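Notes from the Hiltine open day

Filed under: automation, trips

Hiltine opened its lab to outside visitors in October and I finally have time to type up my notes. I write conveyor and cell control code for a living, at Kadar, so my interest was mostly in how they handle a work area where nothing is fixtured. At our plant every part arrives in a nest at a known position. Take the nest away and most of what I know how to do stops working.

The tour had 2 parts: a talk in the front room, then the tables in the back. I skipped the second half of the talk to get a good spot.

The table setup

The kitchen table was the one I stayed at longest. It is a plain white top with one arm mounted at the side and toy food spread over it, plus cups, a plate and a toaster oven. The software is an in-house package called Cisow. It takes a short written task and produces arm motion directly, with no taught points in between. I asked what the cycle time was and was told they don't track it, which is a fair answer for a lab and would get me fired.
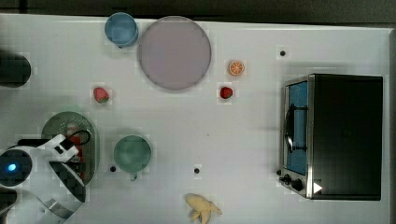 My main question was about grasp selection. A parallel gripper closing on a rigid block is a solved problem if you know where the block is. Thin rims and handles are harder, and soft or curved food shapes are worse, as the contact patch moves when you squeeze. Their answer is data. Cisow had been trained on 1000 recorded runs at that table, all driven by hand by an operator. Of those, 84 were thrown out for bad timestamps, a number I appreciated hearing without having to ask for it.

The success rate they quoted was about 80 percent on single pick-and-place tasks. I asked what counts as a success. The item has to be released inside the target and stay there until the arm is back at its rest pose. Regrasps are allowed. I would have liked to see the figure without regrasps, but it wasn't on the handout.

Other things I wrote down:

Calibration. They redo the camera-to-arm calibration every morning with a printed target. The arm base is bolted down and the camera mounts are not, so this seems right.

Cables. The gripper wiring runs outside the arm. It is easy to service and easy to snag. I would put a sleeve on it.

Layout. Items get moved between runs with no marks on the table to return them to. The point is to keep the model from memorizing positions. For someone raised on fixtures it is uncomfortable to watch.

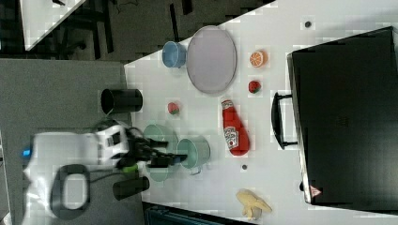 Safety and stopping

There was no fence. The arm runs under a speed and force limit, with a stop button on a lead that the operator keeps in hand. I asked about restart after a stop. The task starts over from the beginning, and partial state is discarded. We argued about that for a while. On a line you can't do it, but with a table of toy food it is the simplest thing that works.

Compared with Sfeir

I went to the Sfeir demo last year and the two are hard to compare. Sfeir ran one rehearsed task on a clean table with good lighting. Hiltine had clutter and took requests from visitors. If I had to pick one for a pilot cell I would still want a week with each and my own parts.

I have asked for the handout as a file and will link it if they say yes.

Posted December 31, 2018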